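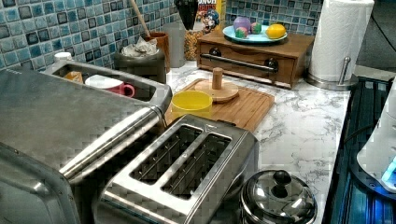

1/ The Gronden guide to planetary imaging is in final proof. The print edition ships in December. This thread covers what changed between the draft and the final text.

2/ The chapter on collimation is now 17 pages. The draft had 11. Most of the added length is the star test, with a separate procedure for Newtonians and for SCTs.

3/ Capture settings: the draft recommended a fixed gain. The final text gives a histogram target and lets exposure follow from it. Nilton Yupanqui tested both methods on Jupiter from Villca, and the histogram method gave more usable frames in poor seeing.
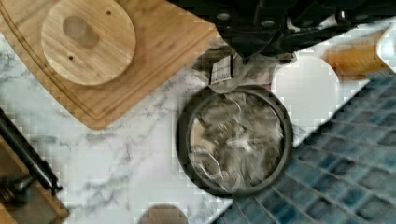 Clear bag over a round container on the counter.

4/ Stacking: the Trilport section is rewritten for the current release. Alignment point size is now set by image scale. If you have the draft PDF, ignore the table at the end of that section. Two of its rows are swapped.

5/ Focal ratio tables now cover 8 and 10 inch apertures. Values for smaller scopes are in the appendix.
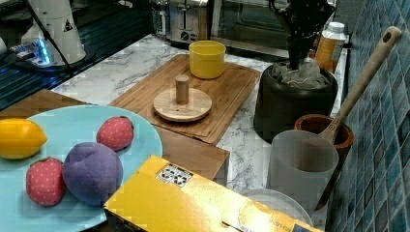

6/ Derotation in Vistanar gets its own chapter. It assumes your capture clock is synced to UTC. Check this before the session, as a wrong timestamp puts the rotation correction off.

7/ Draft readers can send errata until 5th January. Include the page number and the draft version printed on the inside cover.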